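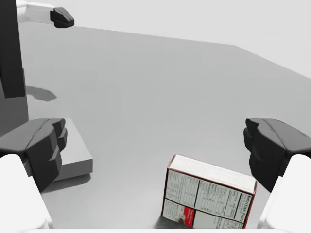

Carton Reuse and Short-Run Packaging Trial, Killby site
Progress report to the program manager, second reporting period
Prepared by Chantelle Dlamini
2023-12-23

Status

The trial is running to the revised plan agreed in September. Work package 1 (board selection) is closed. Work package 2 (transit and storage testing) is in progress. Work package 3 (retail trial) has not started and depends on a decision described under Decisions Requested.

Spending is within the approved budget for the period. The underspend on laboratory services carried over from the first period has been used for additional humidity testing, as approved.

Work package 1: board selection

The first period ended with three candidate boards for the dry goods carton. One was dropped at the start of this period after the supplier withdrew the grade. The remaining two are referred to here as Board A (fully recycled fiber, gray back) and Board B (recycled core with a virgin top layer). Both are coated on the print side and uncoated inside.

Both boards were cut and creased at Hirkanstead on the existing die. No change to the die was needed for Board B. Board A cracked along the long crease when folded across the grain, and the crease rule was replaced with a wider one. After the change, cracking was limited to the outer coating and did not expose the fiber. The wider rule gives a slightly softer corner. The packing line at Killby accepts it, but the carton magazine has to be loaded less full or the blanks bow.

Glue adhesion was checked on the side seam and on both end flaps. Board B bonded at the standard line setting. Board A needed a longer compression time on the end flaps, which reduces line speed. The line supervisor has asked that this be treated as a fixed condition for Board A and not as a setting to be tuned later.

Work package 2: transit and storage testing

The test lot is 300 cartons, filled and sealed on the regular line with the standard inner bag. The lot was split evenly between the boards and packed in corrugated shippers of the type already in use.

Vibration. Completed for both boards. The test follows the profile used for the previous carton, so results can be read against the older data. Panel scuffing was the main defect. It occurs where the large faces of neighboring cartons touch, and is worse on dark printed areas. Board A scuffs more than Board B, but neither is worse than the previous carton.

Drop. Completed for both boards. Corner crush was recorded on both. One end flap opened on Board A. The flap had been glued before the compression time was changed, and the carton should have been removed from the lot. The result is kept in the data and flagged. Checks on lot preparation have been changed so that cartons made at different line settings are stored in separate shippers.

Stacking. In progress. Loaded stacks have been in the store at Killby since the middle of the period. Height is recorded at the start and end of each shift. Up to 2 mm of compression has been measured at the bottom layer, all of it in the first days of loading. No further movement has been recorded on Board B. Board A readings are less steady and appear to follow the humidity in the store.

Humidity. The conditioning chamber was unavailable for part of the period while a door seal was replaced. Testing resumed with the chamber set to 53 percent relative humidity as the reference condition. The high humidity condition will be run next, using cartons from the same lot. Edge wicking on Board A is the main question to be answered by this test, and no conclusion on Board A should be drawn before it is complete.

Print and labeling

The ingredient panel was reset at a larger type size to meet the internal legibility standard. This moved the storage instructions from the back panel to the side. The proofs have been checked for text but not for color. The color check is waiting for press sheets on both boards, as the gray back of Board A affects the appearance of light tints near the cut edges.

The batch code is applied by inkjet after sealing. Codes on Board B are legible after rubbing. Codes on Board A were smeared by the shipper on a small number of cartons from the start of the run. The print head was found to be set too far from the carton, and the distance has been corrected. A repeat check is included in the plan for the next period.

Return and collection

The collection part of the trial covers shippers only. Empty shippers are returned flat from the Flullum depot on vehicles that would otherwise travel back without a load. The return rate is not reported here. The count kept at the depot and the count kept at Killby do not agree, and the difference is too large to average. The likely source is that Killby counts pallets on arrival and converts to shippers using a full pallet, while the depot counts single shippers. Both sites have been given the same tally sheet and will start a new count at the beginning of the next period.

Returned shippers are inspected for tape damage, wet spots and crushed edges. Tape damage is the most common reason for rejection. A narrower paper tape has been ordered for comparison.

Supplier matters

Baloyi supplies both boards. Delivery of Board B was late in this period, and the cutting run at Hirkanstead was moved back by one week. The supplier has offered to hold a reserve of Board B against a forecast. The offer does not require a minimum purchase, but the board has a limited storage life and the reserve would need to be used or released within six months. The offer has not yet been accepted.

Moisture content certificates are now received with each delivery – this was an open action from the first report and is closed.

Risks

The main risk to schedule is the humidity test. The chamber is shared with routine quality work, and routine work has priority. If the high humidity condition is interrupted, it must be restarted with fresh cartons, and there are enough reserved for one restart.

The main risk to cost is the reduced line speed on Board A. The board is cheaper per ton, but the saving may be offset by the longer compression time. A cost comparison will be issued with the next report, once a full shift has been run at the fixed setting.

A lower risk is the age of the crease tooling. The wider rule was fitted to a die that was already due for replacement, and wear is being checked after each run.

Decisions requested

1. Approval to place a forecast with Baloyi for the reserve of Board B.

2. Confirmation of whether the retail trial is to include both boards or only the one preferred after humidity testing. Including both requires separate batch codes and a second set of press plates. The plates take four weeks from order.

3. Agreement to report shipper returns from the new count only, and to leave the earlier figures out of the final report.

Plan for the next period

Complete the stacking test and unload the stacks. Run the high humidity condition. Repeat the batch code rub check on Board A. Run one full shift on Board A at the fixed compression time and record line speed and stoppages. Approve color on press sheets. Start the new shipper count at Flullum and Killby. Compare the narrow tape with the current tape on returned shippers.

Test records and calibration certificates are held at Killby and can be supplied on request. Questions on the cutting and creasing results should be sent to Chantelle Dlamini, who will pass them to Hirkanstead.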